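Thursday, September 28, 2023

Bench 2, teleop demos for Wallin. Octavio on the leader arm, me on the foot pedal and the complaints.

Started at episode 407 because Florencia's batch ended at 406 and she labels things properly. Gripper zeroed, overhead camera checked, log open. The first few tries went in the bin. Octavio had his coffee in the wrong hand and the wrist drifted all through the approach. Policy will learn that too if we let it. I have seen it learn worse.

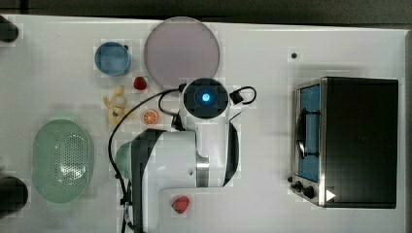
Approach angle is still the argument of the week. Kalliopi wants every demo to come in from straight above, as in the handbook she wrote in May. Octavio likes to sneak in from the side, and his grasps are prettier, I admit. With the head pointing straight down, the cable loops out over the table next to the orange slice, and I don't trust it near small stuff. A nudged strawberry is a new start state whether you meant it or not. For now: vertical approach for food, side approach allowed for the bowl, write down which.

Timing. The median demo is at 78 seconds, and most of that is dithering over the last inch. Octavio says the leader arm has a sticky elbow. Facundo took the elbow apart, found nothing, put it back, and now it is sticky in a different direction. Left it alone after that.

Tried kinesthetic mode for 5 episodes, hand on the wrist, pushing it along like a shopping cart. Smoother paths, but an arm keeps getting into the overhead view – mine, mostly. Not using those for Wallin. Saved in a separate folder called "hands" so Orestis can ask me about it in a month.

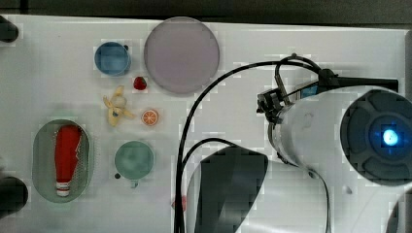 Bench 2 from overhead, gripper over the table, nothing held. Red bottle in the tray.

To do:
Tie the cable back at the wrist, two places.
Ask Florencia if she wants the pedal timestamps or the arm ones. They disagree by about 50 ms.
Redo 411, I stepped on the pedal twice.
Octavio: coffee on the other desk.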